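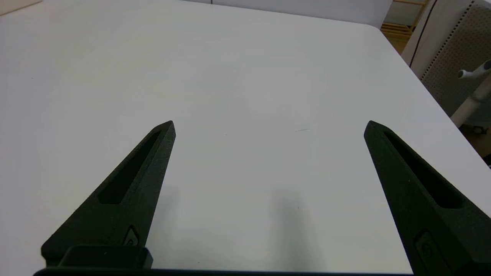
Breston Home Workshop Club - Members' Opinions

The case for a white table

When our club moved to the larger room in Memthorpe last October, we had a long discussion about what kind of table we should put in the middle. I did not expect to have such strong feelings about it. I had thought of a table as a thing you put other things on, and that was all. But I have now worked at a big, white, matte table for most of a year, and I would like to defend it, because several members still want to replace it with a dark one.

The argument of the dark table people is easy to understand. Esben Blöndal made it very well at the meeting. A dark table hides marks, he said, and a workshop is a place where marks are made. Glue, pencil, coffee, the black dust that comes from old hinges - all of it shows on white. He is right that it shows. I only disagree with him about whether this is bad.

I repair small things, mostly clocks and hand tools. My old table at home was dark brown, with a strong grain, and I lost a screw on it nearly every evening. I would put the screw down beside my hand and one minute later it had become part of the wood. On a white surface the same screw is a dark point that I can find without my glasses. Gunhild Thoroddsen, who sews, had the opposite worry, that she would lose her white thread. She did lose it a few times. Now she puts a blue cloth under her work, and she takes the cloth away when she is finished. It is much easier to make a small part of a white table dark than to make a part of a dark table white, at least in my experience, as a pale cloth soon becomes gray and then you have two things to wash.

The matte surface is as important as the color, and I think we spoke too little of it. For 2 weeks we had a glossy table on loan from Hjaltadóttir, the furniture shop by the bridge. It was beautiful in the morning. In the evening every lamp was in it, and if you bent down to look closely at your work you met your own face. A matte table gives the light back softly. You see where it is brighter and where it is a little gray, toward the side away from the lamp, and your eyes can rest on it for a long time.

I should also say something about corners. Ours are rounded, and I had believed that this was only fashion. Then I remembered the bench in the old room, which had a sharp corner exactly at the height of my hip. I had a bruise from it that was never completely gone. Nobody at the meeting mentioned corners, and I think it was because the people who choose tables are sitting down when they choose them.

My strongest reason, however, is about habit. A white table asks to be cleared. If one pencil is left on it, you see the pencil from the door. On our old bench we had a pile that belonged to no one and that grew for 15 months - I know the number because at the bottom we found a receipt from Grurlow for a tin of wax. Houshang Nazari thinks I give too much credit to a color, and that we are tidier only because the new room has shelves. It is possible. But the shelves in the old room were also good, and we did not use them.

There are things I will admit. The white table has to be wiped, and it takes me roughly 10 minutes when I have been working with oil. It can feel cold to look at, a bit like a clinic, and Mafalda Calado has told me more than once that she does not feel invited by it. She puts her bag and her scarf on it as soon as she arrives, to make it look like somebody lives there. I understand this. I do not think a kitchen table should be white, for example. At a kitchen table people should be able to leave the bread and the newspaper and feel comfortable with them.

But a table for work is used differently. I like to come in on a Saturday before the others and see a wide, clear surface with space to put down whatever I have brought. It makes me begin sooner. With the old bench I first had to push somebody's jars to one side, and by then I was already a little annoyed and wanted coffee.

The question of the table will be on the list again at the next meeting. I will vote to keep it, and I will bring my own cloth.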